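Reports > Workshop Grants > Endance Fund > Progress

Search reports Enter keyword

Endance Fund — Second Progress Report
Project: Rolus tabletop carrier and arm
Location: Pettigrew Shared Workshop
Submitted Jun 16, 2024

Work on the Rolus build has continued on the schedule agreed in January. The project pairs a small tracked vehicle with a fixed arm and gripper. The arm is to pick up light objects and place them in a container, and the vehicle is to carry bowls between two stations on the same table.

The vehicle now runs under its own control program. Its first set of tracks slipped on the tabletop during turns and was replaced in March. The second set holds a straight line over the full length of the table, although turning on the spot still places the vehicle up to 15 mm from its intended position. The Movetti motor driver has been retained.

Gripper work is behind plan. The fingers close reliably on the toy corn cob and the toy eggplant, but the curved chili pepper tends to rotate when lifted. A softer finger pad is being tested. Transfers into the saucepan are recorded by hand, and 579 attempts have been logged to date. The log will be supplied with the final report.

Spending remains within the approved budget. The one unplanned cost was a replacement power supply for the arm, met from the contingency line. Workshop access has been adequate — the bench is reserved for the project on four evenings each month — and no extension is requested at this stage.

Remaining work before the final report:

Complete the finger pad trials and select one material.
Reduce the vehicle's turning error to 8 mm or less.
Run the arm and vehicle together from a single start command.

Current bench arrangement: 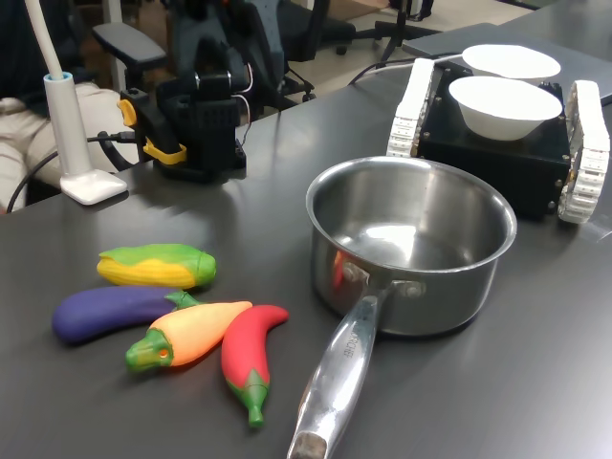
Maarten Verhoeven replied that the fund accepts the revised gripper dates, and asked that the attempt log separate failed grasps from objects dropped on the way to the pan.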